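Subject: Re: [eredside-toys] Packing up the block sets

On in June, someone wrote:
> Are we still sending the block sets out to Vevley in the
> big carton, or does each set get its own box this time?
> And do the pieces with hardware go in with the plain ones?

Hello all,

Thanks for asking, and sorry to be slow – I had the Vadura order spread over the whole kitchen. My vote is small boxes first, then the small boxes into the big carton. Last year we tipped 106 blocks in together and the poor folks at the other end spent a whole evening sorting them out (they were very gracious about it!).

I'd also put a cloth over the table before you start. Green is lovely for this, as the orange blocks show up so nicely against it and you can check each one for rough corners and look into the drilled hole while you're at it.

Cardboard boxes beside the green cloth, then one of the orange blocks standing up:
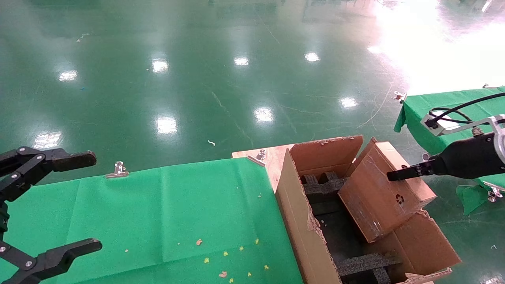
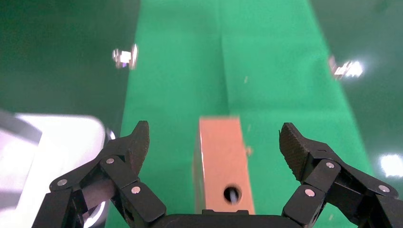

Leblanc wrote back that small boxes suit them fine, as long as none has more than 12 blocks in it, and could we please write the number on the lid. They would like any block with a screw wrapped in tissue, too, so it doesn't scratch its neighbors.

I have 22 small boxes in the hall closet and plenty of tissue – come by after four and help yourselves.

Warmly,
the Eredside packing table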